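## 4 评测对象与任务设置：Hernik 桌面操作仿真套件
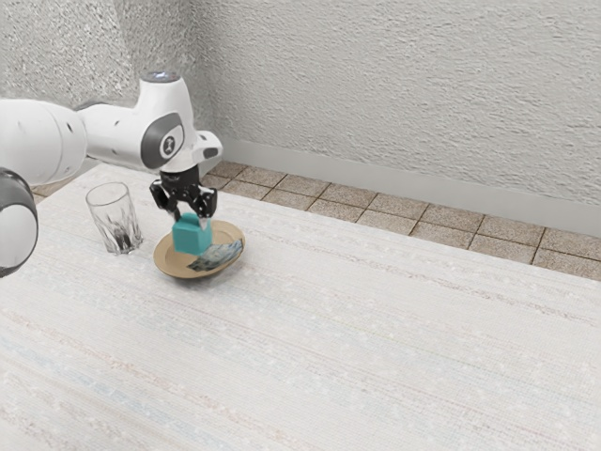

**图 1** 仿真环境中的“置物入盘”任务：夹爪夹持青色方块，位于圆盘上方。

在前面几节里，我们花了不少篇幅讨论桌面操作类仿真产品的一般要求，读者想必已经有些着急，想知道我们究竟评测了什么。本节就来交代这件事。评测对象是 Hulleck 公司面向高校实验室与中小型集成商推出的桌面操作仿真套件 Hernik，包含一个渲染与物理计算的核心程序、一套可编辑的室内场景、一个物体库，以及一组随附的任务脚本。公司另外提供按年计费的技术支持服务，我们在评测期间也购买了这项服务，因此下文关于文档和答疑的意见，都是以普通付费用户的身份得出来的。Hulleck 没有参与本文的写作，也没有在发表前看过结果。

### 4.1 为什么选择“置物入盘”

Hernik 的任务脚本覆盖了抓取、堆叠、推移、开合抽屉等若干类别。我们在选题时争论了很久。Aníbal Gouveia 起初主张从抽屉任务入手，理由是铰接物体最能暴露接触求解的毛病；Maj-Britt Sjögren 则认为，一个产品好不好用，应当先看它最朴素的功能，也就是把一件东西拿起来，放到另一件东西里面去。最后大家同意了后一种意见，把抽屉任务留给后续工作。回过头看，我们很庆幸做了这个决定，因为哪怕是这样一项看上去再平常不过的任务，也足够让我们忙上好几个月了。

“置物入盘”要求机械臂夹取一个方块，移动到浅盘上方，下降，松开夹爪，然后撤离。图 1 所示的是下降阶段的一个时刻：方块仍在两指之间，尚未放到盘中。这一阶段之所以值得单独拿出来说，是因为它同时牵涉到三件容易出错的事情：夹爪与方块之间的摩擦是否稳定，方块底面与盘沿之间的间隙是否够用，以及控制器对盘面高度的估计是否准确。浅盘有一圈略微隆起的边缘，方块若是偏向一侧，棱角便可能先碰到盘沿，接下来的姿态就不太好预料了。

需要说明的是，盘子在任务中并不总是空的。图中浅盘靠前偏右的一侧放着一件扁平而带褶皱的印花物件，这类薄物在物体库里归入“干扰物”。它不参与任务目标的判定，但会参与碰撞计算，也会影响基于视觉的盘面检测。盘子左侧稍靠后的透明玻璃杯同样属于干扰物，它的难处主要在渲染一侧，我们会在 4.3 节里细谈。

### 4.2 套件的构成与安装

Hernik 的安装过程比我们预想的要顺利。核心程序以单一安装包的形式分发，场景与物体库则需另行下载。Ruairí Heffernan 在一台没有预装任何机器人软件的工作站上完成了全部步骤，途中只遇到一处麻烦：许可证服务要求主机名不含下划线，而安装手册把这条要求写在了附录里。我们向技术支持反映之后，对方在下一版手册中把它挪到了正文开头，这一点值得称赞。

套件中的机械臂模型以关节链的形式给出，末端可以更换夹爪。本次评测统一使用平行夹爪，也就是图 1 中那种黑色的两指夹爪。我们没有改动手臂的外观，也没有改动默认的关节限位，只调整了夹持力的上限。默认的夹持力偏大，对刚性方块没有什么影响，但对物体库里那些可变形的物件就显得有些粗暴了。用户若打算拿自己的物体来做实验，建议先把这个参数调低，再慢慢往上加。

场景文件采用分层的文本格式，房间、家具、物体与光源各占一层，可以分别替换。我们很喜欢这种安排。图中的房间由粗糙质感的白色墙面、方形地砖和一张铺着浅色织纹桌布的桌子组成，要把桌布换成别的材质，只需改动一行引用，不必重新导出整个房间。对于需要做外观随机化的研究者来说，这样的便利每天都能省下不少时间，日积月累是很可观的。

遗憾的是，分层格式的校验工具做得不够细致。如果引用的材质文件不存在，程序不会报错，而是悄悄换成一种中性的灰色。我们有一批数据便是这样作废的，直到 Ciarán Corrigan 在抽查时觉得桌面“灰得有些可疑”，大家才发现路径里多打了一个字母。此后我们自己写了一个小脚本，在每次批量运行之前检查全部引用，脚本随本文的补充材料一并提供。

### 4.3 渲染质量

评价渲染质量总是难免带有主观色彩，我们尽量把话说得具体一些。

先说优点。Hernik 对粗糙表面的处理相当出色。灰泥墙面的细小起伏在顶部光照下能形成柔和的明暗变化，地砖的斑驳纹理在较远处也没有糊成一片。桌布上的细条纹是我们最担心的部分，因为细密的横向纹理在倾斜视角下很容易产生摩尔纹，而在我们使用的采样设置下，这种现象只在镜头快速移动时偶尔出现。物体与桌面之间的接触阴影也比较自然，盘子和杯子在桌布上都投下了柔和的影子，这对于依靠阴影判断高度的视觉模型是有帮助的。

再说不足。透明物体仍是这款产品的弱项。玻璃杯下半部带有棱面，光线经过多次折射之后，杯底常常呈现出一块偏暗的区域，图 1 中也可以看到这种情形。单从画面上看，很难判断那究竟是反射，还是杯底盛着少量深色的东西。人尚且拿不准，检测模型就更不用说了。我们训练的杯内状态分类器在不透明容器上表现稳定，一换成这种带棱的玻璃杯便频频误判。提高光线反弹次数可以缓解这个问题，代价是单帧渲染时间明显增加，在大批量生成数据时未必划算。

薄物的渲染也有值得改进之处。褶皱处的法线过渡略显生硬，印花图案在折痕附近有时会被拉长。对于以刚体抓取为主的用户来说，这一点大可以不放在心上；但若研究的恰好是布料或纸张，我们建议先用少量样本做一次检查，再决定是否大规模使用。

### 4.4 试验协议

全部试验在 Clendside 实验室的同一台工作站上进行。每次试验开始时，方块、浅盘与干扰物的位置在桌面的可达范围内随机采样，方块的初始朝向亦随机给定。浅盘与机械臂基座之间的距离设有下限，避免手臂被迫折叠成不合常理的姿态。渲染光源固定在上方，不做随机化，以便把视觉误差与物理误差分开来看。

我们比较了 2 种控制方式：一种是套件自带的脚本控制器，它可以直接读取物体的真实位姿；另一种是我们自己训练的视觉策略，它只能使用相机图像与关节读数。脚本控制器的作用在于给出一个参照，如果连它都无法可靠地完成任务，那么问题多半出在物理引擎或任务定义上，怪不到策略头上去。两种控制方式使用相同的初始布局，各运行 996 次。

成功的判定标准沿用套件的默认设置：夹爪松开并撤离之后，方块须完全位于盘沿以内，且保持静止达 3 秒。Atif Virk 对这一标准提出过异议。他指出，方块若是压在薄物上，倾斜着停住，按默认标准仍算成功，而在真实的应用中，用户未必会满意。我们认为他说得有道理，于是在默认标准之外增加了一项“平放”记录，要求方块底面与盘面大致平行。这项记录不影响成功与否的统计，只在后面的误差分析里使用。

### 4.5 主要结果与讨论

视觉策略在 996 次试验中成功了 834 次。脚本控制器的表现自然更好，但也没有做到万无一失，它的失败集中在方块与盘沿相碰的情形，说明默认的下降轨迹留给盘沿的余量偏小。把预放置点抬高一点，再放慢最后一段下降的速度，这类失败便大为减少。我们已将修改后的参数写入补充材料，使用同一任务的读者可以直接取用。

视觉策略的失败则要复杂一些。我们逐一回看了失败的记录，发现比较常见的一类是落点偏移：策略把薄物的边缘误认作盘沿，于是把方块放得过于靠边。薄物颜色与盘面相差越大，这种误认反而越少，颜色相近时才最容易上当。另一类失败出现在玻璃杯紧挨着浅盘的布局中，手腕外壳在下降时擦到杯口，把杯子带倒。脚本控制器由于事先知道杯子的位置，会自动绕开，视觉策略却没有学会这样谨慎。我们尝试在训练集中加入更多杯盘相邻的布局，情况有所好转，不过撤离阶段的碰撞依然存在。

还有一类失败与产品本身有关，我们觉得应当如实写出来。当夹爪松开的瞬间恰逢物理步长切换，方块偶尔会获得一个很小的侧向速度，在盘中滑动一段距离。我们把可复现的最小案例发给了 Hulleck 的技术支持，对方确认了这一现象，并建议在松开阶段关闭自适应步长。照此设置之后，我们没有再观察到同样的滑动。这个选项在图形界面里是找不到的，需要手动写进任务文件，希望今后的版本能够把它放到更显眼的地方。

### 4.6 与同类服务的简要对照

评测期间，我们还短期试用了 Ní Bhriain 提供的云端仿真服务。它不需要本地显卡，按运行时长计费，对于只想偶尔验证一个想法的小团队来说颇为友善。不过它的场景由服务方统一维护，用户不能修改材质与光源，物体库也只开放了一部分，无法重现本文所用的布局，所以我们没有把它列入定量比较。两者面向的用户并不相同：手头有工作站、又需要反复改动场景的研究组，大概会觉得 Hernik 更顺手；而课程教学或短期项目，则不妨先从云端服务试起。

就价格而言，Hernik 的许可按工作站收取，不限制任务运行次数。技术支持的年费对学生较多的实验室来说是一笔不小的开支，但就我们的经历来看，至少在头一年是值得的。答复通常写得详细而耐心，有一回对方甚至替我们重写了一段任务脚本，并附上了逐行的注释。等团队熟悉了场景格式与任务文件之后，再决定是否续费也不迟。

下一节将使用同一套布局，考察视觉策略在更换桌布材质与光源方向之后的变化，并给出“平放”记录的详细统计。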